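Chapter 4
Bees in the Orchard: Pollination for the Small Grower

By Zamfira Enache

Most people who plant fruit trees think first about soil, then about water, and then about what to do with all those apples. This chapter is about the two weeks in between, when the trees are in flower and somebody else has to do the work.
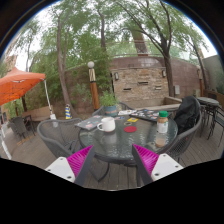
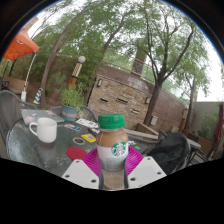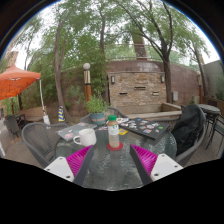 A mug and a laptop on the glass-topped table

Page last changed: July

4.1 What a blossom needs

Open an apple flower and you will find five small stalks in the middle, joined at the base, with a ring of pollen-bearing stamens around them. The five stalks lead down to the part that will become the core. If enough good pollen reaches all five tips, the flower can set a full number of seeds, and the fruit swells evenly on every side. If only two or three tips get pollen, the apple may still grow, but it often comes out lopsided, with a flat cheek where the seeds are missing. Cut a crooked apple across the middle in fall and look at the star. It's one of the best five-minute lessons in the whole subject, and students remember it for years!

The pollen also has to come from the right tree. Most apple varieties can't do much with their own pollen, or with pollen from another tree of the same variety. They need a partner that blooms at the same time. Pears are similar. Many sour cherries and most peaches will set fruit with their own pollen, though even these do better with insects moving through the branches.

4.2 Why bees

Wind does very little for an apple tree. The pollen is too heavy and sticky. Flies and beetles carry a bit of it, but bees visit flowers on purpose, all day long, and their hairy bodies pick up pollen as if they had been made for the job (which, in a way, they were).

A honey bee colony in spring has one great advantage, and that is numbers. It comes through the winter as a crowd, ready to fly on the first mild morning. Wild bees mostly live alone or in small nests, so there are fewer of them early in the year. But they have strengths of their own. Mason bees will fly in cooler weather, and they carry pollen dry on the belly, where it rubs off easily on the next flower. Bumble bees work in drizzle and dim light that would keep a honey bee at home. An orchard with all three kinds is a wonderful place to stand at noon in bloom time. You hear it before you see it.

4.3 The Savitine orchard

We will come back to one orchard several times in this book, so it's worth getting to know now. Savitine is a hillside planting of 86 apple trees with a hedge along the north side and a stream at the bottom. When I first worked there it had no hives at all. The crop was fair in warm springs and poor in cold ones, and the family who ran it blamed frost every time.

Frost was part of it. But the trees at the hedge end always carried more fruit than the trees by the stream, even though the stream end had deeper soil. The hedge was full of hawthorn, bramble and old hollow stems, and the hollow stems were full of mason bees. Mason bees don't travel far to feed. The nearest trees had excellent service and the far ones had hardly any.

Vlad, who kept the orchard in those years, put 2 hives near the stream the next spring. He also hung bundles of reeds on posts between the rows for the wild bees. The reeds took a couple of seasons to fill up, so don't be discouraged if yours stand empty at first.

4.4 Placing hives

Bring hives in when a small share of the flowers is open, perhaps one in ten. If they arrive much earlier, the bees find dandelions or a neighbor's willow and settle into that habit. If they arrive much later, the best flowers, the big central one in each cluster, are already past.

Face the entrance toward the morning sun. Keep it off low, damp ground and out of the wind – a simple screen of straw bales is plenty. There should be water within easy reach, with stones or floating corks for the bees to stand on. And leave a clear path in front of the hive. People walking across the flight line all day will make for cross bees and unhappy pickers.

Never spray while the trees are in bloom. If a treatment can't wait, talk to the beekeeper first.

4.5 A simple bloom count

You can learn a great deal with a notebook and a chair. Choose a branch you can see well and watch it for 8 minutes around midday, in calm weather. Write down each bee that lands and, if you can, what kind it is. Do the same at the other end of the orchard, then repeat on another day. Note the temperature and the wind every time.

At Sketov, a much larger planting of around 3000 trees on flat land, this method showed a gap in the middle of the block that the growers had missed completely. The hives were all lined up along the road, where the truck could reach them. Spreading them in small groups among the rows evened out the visits within days.

4.6 Words to know

Cross-pollination: the movement of pollen from one variety to another.
Fruit set: the share of flowers that go on to become fruit.
King bloom: the central flower of an apple cluster, usually the first to open.
Pollinizer: the tree that supplies the pollen.
Pollinator: the animal that carries it.

The last two are mixed up constantly, even in nursery catalogs. The Trinel apple, used in the planting plans in the next section, is a pollinizer. The bee that visits it is the pollinator.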